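Student Project Report
Life of a Ship Chandler: the Patis Family Business in Horkside

1. Why I chose this subject

Our course asked for a short biography of a person who is not in the textbook. I chose the founder of the Patis store, who sold rope, lamp oil and work clothes to sailors in the old harbor of Horkside. Very little is printed about him. I used the store ledgers, which the Thammasiri Library keeps in 2 boxes, and one shipping list.

2. Early years

He came to Horkside as a cabin boy on the ship Rider, when he was still a child. The ledger says he was paid six coins for the voyage. After that he worked for a sailmaker and learned to cut and sew canvas. He opened his own store with borrowed money and paid back the loan in April of the third year.

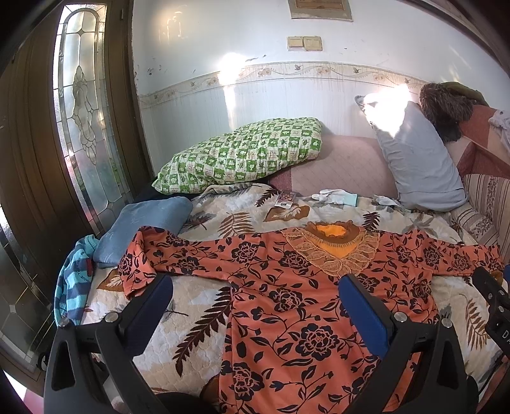 Long-sleeved orange garment with printed roses and a lace yoke.

3. The store

The best year shows 2124 sales. Over 100 of them were made on credit, mostly to crews who were waiting for a ship. I could not find how many of these debts were paid, as the pages after that are damaged by water. In the same year he hired two clerks and began to sell cloth to families in the town.

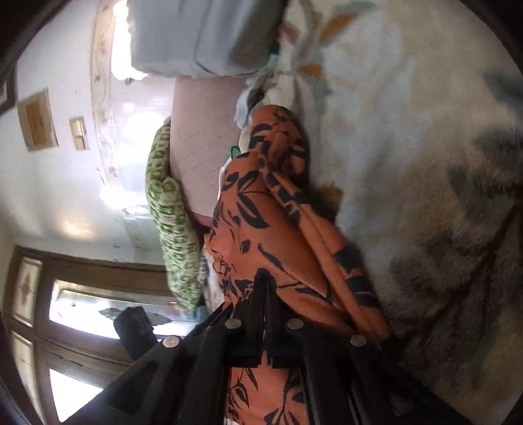 Thammasiri Library wrote back to my draft that the sailmaker should get more space, for his name stands beside the first loan as guarantor, and that I had read this line as a witness only. I checked the page again and the library is right. I have corrected my table of loans, but section 2 is still short on this point.

4. Sources

Patis ledgers, box 1 and box 2. Shipping list of the Rider, one sheet, copy.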